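Aug 28, 2022
Posted by Rocío Quezada
Filed under: Dye Room / Bench Notes / Natural Color

OK, picking up where I left off with the marigold pots, and I'm writing this with orange fingertips, so forgive any smudges on the paper copy. The second bath finally gave me a yellow I like! The first one was that sad mustardy beige again (Teodoro called it "waiting room," and he's right), and I'm now pretty sure the trouble was me boiling the flowers instead of keeping them under a simmer. Every book says not to. I do it every time because I get bored and turn the burner up.

So, for the record. Bath one: 200 grams dried heads, straight into the big pot, rolling boil while I answered the phone. Bath two: 300 grams from the Salinas sack, soaked overnight in cold water, then brought up slow and held there with the lid half on. Same alum on both lots of cloth, same rinse, same kind of afternoon. I know I changed the weight and the heat together and that's bad practice, Georges, you don't have to leave me a sticky note. I'll run the 200 again at low heat and then we'll know something.

The Salinas flowers smell better too, by the way. Sort of like hay and black tea. The old bag from Etcombe had gone dusty and I think we should just use it up on test strips and stop pretending it's good stock. Melquiades wants to try it with iron for olives and browns, and he's welcome to it. Please use the dented pot for iron, though, and ONLY the dented pot. I lost a whole pink in December to somebody's leftover iron and I'm still sore about it.

Next question is what to dye. I've been working on little swatches for so long that I forget how differently color sits on something bigger with folds in it. Swatches lie flat and look lovely and then you do a full piece and it comes out with tide marks everywhere the cloth was bunched. I want pale, soft stuff to start from, cream or off-white, and I don't mind if it isn't bright white. A creamy ground warms the yellow up, and bleached cotton always looks a bit lemony to me.

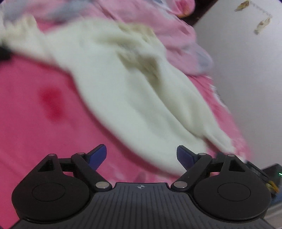 Bench Notes, Vol. 4, No. 2

Tonantzin came by and we argued about scouring for most of lunch. She scours everything twice, new or old. I've been doing it once with soda ash and a squirt of the plain soap, and then going by the water: if it's still running tea-colored when I pull the cloth out, it goes back in. She thinks that's lazy. We split one piece of old sheeting down the middle, hers scoured twice and mine once, and both halves are going in the same bath tomorrow with a knot tied in the corner of mine so we can tell them apart. Loser washes the strainers.

Things I noticed about the mordant this time, mostly so I stop rediscovering them. The alum needs to be completely dissolved in hot water before it goes anywhere near the pot, or you get gritty bits at the bottom and blotches wherever they touched. The cloth has to be wet all the way through before it goes in, and I mean properly soaked, an hour at least, since the thick hems stay dry in the middle long after the rest feels ready. And stirring! I set the timer for every 4 minutes and kept to it for once, lifting the cloth and turning it over so the inside folds got their share. Very dull, arms hurt, far fewer streaks.

The Grarell thermometer reads low again. I checked it in boiling water against the old glass one and moved the tape mark on the dial, so go by the tape. If it drifts any more I'm throwing it out the window.

Georges asked whether we could save the second bath and I say yes, there's plenty left in it. It's in the lidded bucket by the sink with a label on. It'll go sour if it sits too long in this heat, so somebody please throw some wool at it. Rama still has our good skeins, I think? I'll call over there in the morning and ask for them back, and see if they'll part with any more onion skins while I'm at it.

Still to do: rinse the three swatches in the blue tub, write up the weights on the wall card, put half of the best yellow in the window and the other half in the drawer for the fading test. Also buy gloves. Medium, not the giant ones.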